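Sivier Interfacing and Lining Range
Product information for dressmakers and alteration rooms

Sivier is a woven lining and fusible interfacing range for skirts, jackets and waistbands. The lining and the interfacing are sold separately, by the metre or by the roll, and are cut from the same dye lots where the colours match. The range is stocked by Brastum and posted from the Buenaventura warehouse.

Lining
Plain weave viscose, anti-static finish. Suitable for straight, A-line and gored skirts and for sleeve linings. Pre-wash once at the temperature you intend to use for the finished garment. Shrinkage after the first wash is 2 per cent in the length and less in the width. The cloth frays readily at the cut edge, so overlock or use French seams. A size 70 needle and a fine polyester thread are recommended.

Interfacing
Woven cotton base with a dot adhesive on one side. Light and medium weights are available. The light weight is intended for facings, plackets and collars in shirt-weight cloth. The medium weight is intended for waistbands and for facings in corduroy, denim and coating. Fuse with a dry iron and a damp press cloth. Press each area for 20 seconds, lift the iron, and overlap the next area by a third. Do not slide the iron. Leave the piece flat until cold before handling.

Test on a scrap of the fashion fabric first. On corduroy and velvet, press from the wrong side over a needle board or a spare piece of the same cloth, pile to pile. 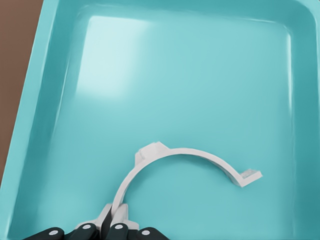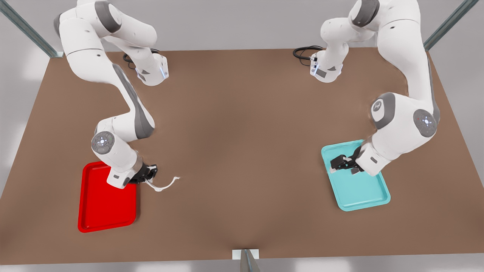
Can the medium interfacing be used in a waistband cut on the bias?
Cut the interfacing on the straight grain if the band has to hold its length, and on the bias if it has to shape to a curve. For a curved band, add a stay tape along the upper seam.

Ordering
Minimum cut length is half a metre. Lengths above this are sold in steps of 10 cm and supplied in one piece up to 6 metres. Full rolls are supplied on a card tube. Trade customers ordering 1,000 metres or more in a single colour should ask for a lot reservation before paying.

Colours
Lining: ivory, stone, navy, bottle green, wine, black.
Interfacing: white, charcoal.
Shade cards carry a swatch of each and can be ordered under the Stitance sample scheme. The cost of the card is taken off the first order of cloth.

Care of the finished garment
Machine wash at 30 degrees, gentle cycle. Do not tumble dry. Iron the lining on a low setting while slightly damp. Dry cleaning is suitable for both products.

Returns
Uncut rolls may be returned within the stated period. Cut lengths are not returnable unless faulty. Check for flaws before cutting out.

Page revised August 2021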